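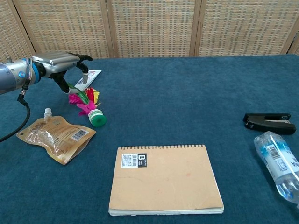

What is the Hedard open day set?

A collection of short recordings made during a public open day at the Hedard robotics workshop in November 2021, in which a humanoid hand on a robot arm was shown working with everyday objects on a carpeted table. Visitors watched, and some of them called out which object the hand should go for next.

Contents

The release has 353 clips in 90 folders, one folder per demonstration. Each folder holds the video, the joint log for the arm and hand, and a plain text note typed by the operator at the time. Notes vary a lot. Danica Zelenák wrote full sentences; the afternoon notes are mostly single words such as "tube" or "again".

Video was recorded at chest height. Joint logs are CSV with a header row. Timestamps are in milliseconds from the start of the folder, so they do not reset between clips.

The objects

Objects came from desks, bags and kitchen drawers and were swapped through the day. A typical table had a feathered kicking shuttlecock, a white tube, a foil drink pouch with a spout, a spiral notebook, a stapler and a water bottle lying on its side. We did not fix positions between demonstrations. The operator put things down wherever there was room, and the object list in each folder gives names only, with no coordinates.

The shuttlecock was the one most visitors asked for. Its feathers bend under a fingertip and the weighted base rolls, so folders with "shuttlecock" in the note contain more repeat attempts than the others. Failed attempts have been kept and are labelled "miss" or "drop".

How the day ran

Demonstrations were held in two sessions with a break for lunch. Naheed Mughal operated in the morning and Shamim Bugti in the afternoon, with Danica Zelenák filling in for both. The arm was driven by hand controller throughout. There is no autonomous behaviour anywhere in the set, and it should not be cited as such.

Visitors stood behind a rope on the operator's side. Children were invited to choose objects but did not use the controller.

Known problems

Folders 12 to 15 have no joint log. The logger had filled its disk and was restarted after lunch.

Labels were added in April by two people working separately. Where they disagreed, both labels are in the file, separated by a slash. Most disagreements are over "touch" versus "grasp" — we never settled on a rule for a fingertip resting on something.

Audio has been removed from every clip to protect visitors' privacy.

Use

Free for teaching and non-commercial research. Please credit Hedard. For anything else, write to Iqra Rana at the workshop before you start. A smaller sample of 200 stills, with the same labels, is in the folder called Jostow.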